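Cidosero Community Kitchen: Coffee Corner Refit
Progress report to the Mühlbauer Fund
Prepared by Leonie Seidel

We are past the halfway mark and I am so pleased with how this is going! When you approved the $400 for the mug shelving, all we had to go on was a sketch and a drawer full of chipped cups. Now there is a proper table, a shelf that stands up by itself, and enough mugs in different colors that people can start having favorites (mine is the orange one).

The first job was settling how the mugs should stand. We wanted them in a line with the handles all facing the same way, so that a person coming along with a plate in one hand can pick one up with the other. Amber at the back, white next, black nearest: that is the order we tried first, and I still like it best.
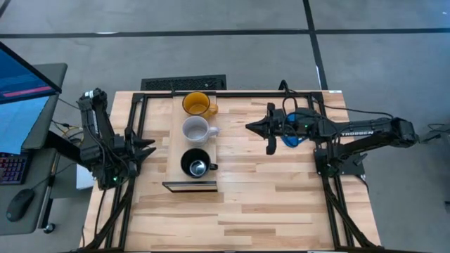
Page last changed: 2019-07-04

With the handles to the right, the mugs can stand close together and still leave room for fingers. It sounds like a small thing, but we spent a good part of one session on it and I think it was well spent. The plain board suits them too. It is paler and calmer than the striped tabletop, and colored mugs look lovely on it.

The shelf itself follows the Clirnatus plan we sent with the application: black metal uprights, a light brown wooden board, and a crossbar wide enough to take a label. I had my doubts about labels in a coffee corner, but they have already saved us some "which shelf did you mean?" on the phone, so they stay. 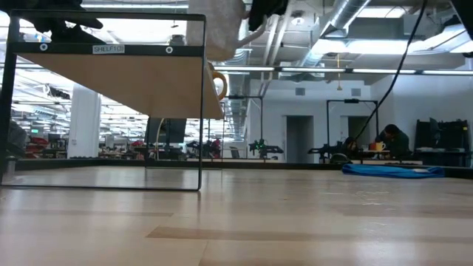
Vusura wrote back after reading our draft that the shelf looked right to them but the mugs should be kept well in from the ends, and asked whether we had thought about people who are left-handed. We hadn't! So for the next round we will try one row with the handles turned the other way and see which row empties first.

Spending so far is well inside the grant. The shelf and board took most of it, and $90 is left for 2 more boards and a set of felt pads. I would also like to replace 4 of the old chipped cups if the money stretches, and I'll send the receipts together once the pads have come.

We also tried the amber cup on its own, at the far end of the board.

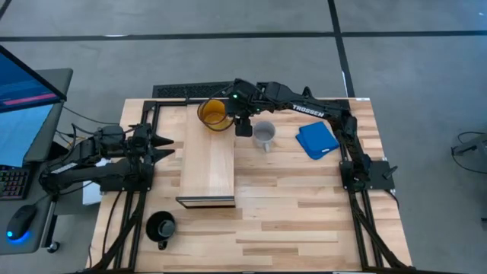
It needs company, in my view, but a single cup does make it easy to judge how far back is too far. A tall person won't mind the reach. For everyone else we may bring the whole row forward a little, and I want to test that with the regulars before we fix anything down.

Still to do before the final report in November: the left-handed row, the felt pads, and a decision on where the sugar goes. Opinions on the sugar are strong and I am collecting them all.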